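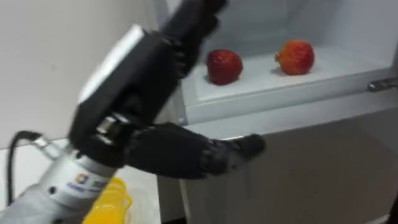
Skarurex gallery: teaching by example, supposedly

I spent part of December at the Surkisholm lab, where Mwanahawa Athumani and Vsevolod Yurchenko are collecting examples for a learning system they call Flirkari. The plan is 1,000 recorded reaches, each steered by a person, and then the software is meant to work out the rest for itself. I have heard that promise before.

White cabinet, open shelf, two red fruits set apart from each other. The black hand has all those joints to play with, and I still wonder how much of this a plain two-finger grip could do for less money.

The blur is on the hand, while the fruits come out sharper. Vsevolod says slower operators make cleaner examples. Maybe, but then the system learns to be slow.

Look at the room as well: white wall, white counter, bright even light. My kitchen has never looked like this, and I would like to see the same reach tried next to a toaster and a pile of mail.

Mwanahawa throws out any take where the operator hesitates. I argued with her over that one – hesitating is what I do when I'm unsure of my grip, and a machine might do well to pick up the habit. She has promised to keep 13 of the doubtful takes in a separate folder and train with and without them.

They plan to test on a different cabinet next, with 11 objects the system has no examples of. I've asked to see the failures too – all of them, uncut.

Text and gallery: Salgado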